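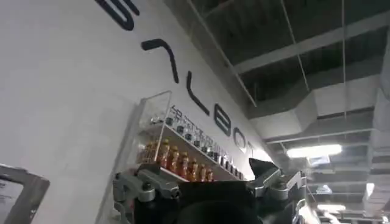

Notes orateur — Sestell, pile logicielle pour la manipulation en espace contraint

Diapo 1. Périmètre. Je parle du logiciel uniquement : perception, planification, contrôle. Renvoyer les questions matérielles à la fin de séance. Durée visée : 20 minutes, démo comprise.

Diapo 2. Architecture. Trois processus. Hladun estime la géométrie de l'ouverture, Hirent planifie, Makmont exécute la commande en impédance. Bus commun, messages horodatés à la source. Insister sur l'horodatage : la plupart de nos défauts de 2023 venaient d'horloges mal recalées.

Diapo 3. Le cas d'étude : le tambour de sèche-linge. Contrainte principale, le poignet doit franchir une ouverture circulaire que l'avant-bras masque en partie pour la caméra de tête.

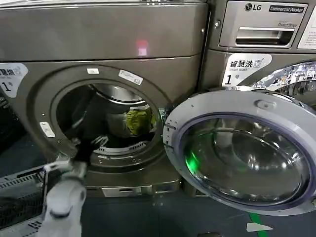 Fig. 1 — Approche du tambour, hublot ouvert à droite, textile jaune-vert à l'intérieur.

Diapo 4. Perception. Segmentation du bord puis ajustement d'une ellipse. Le fond du tambour reste sous-exposé, la profondeur y est lacunaire. Hladun publie donc un masque de confiance avec le nuage de points ; Hirent traite les zones sans mesure comme occupées. Choix conservateur, à défendre si la question vient.

Diapo 5. Planification. Budget de 185 ms par requête. Au-delà, on garde la trajectoire précédente, tronquée au dernier point sûr. Banc de régression : 1290 scènes rejouées chaque lundi, 52 encore en échec, presque toutes sur un coude en butée. Ne pas s'attarder, le détail est en annexe.
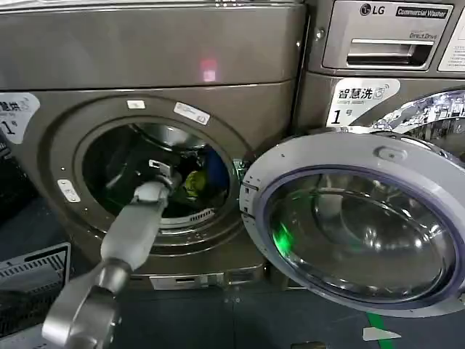 Diapo 6. Contrôle au contact. Makmont passe en raideur réduite dès que l'effecteur franchit le plan de l'ouverture. Marge de 2 cm sur le rayon. La difficulté tient au classement des contacts : grille perforée en bas du tambour, linge bleu, jaune-vert ou noir, petite pièce blanche rectangulaire tenue par la pince juste derrière le bord. Un seul seuil d'effort ne suffit pas à séparer ces cas — on utilise la dérivée et la position estimée du contact.

Diapo 7. Outillage. Relecture déterministe des journaux, injection de latence, comparaison de trajectoires entre deux versions. Montrer la commande de relecture en direct si le réseau le permet, sinon passer la capture.

Questions : garder la diapo 5 affichée.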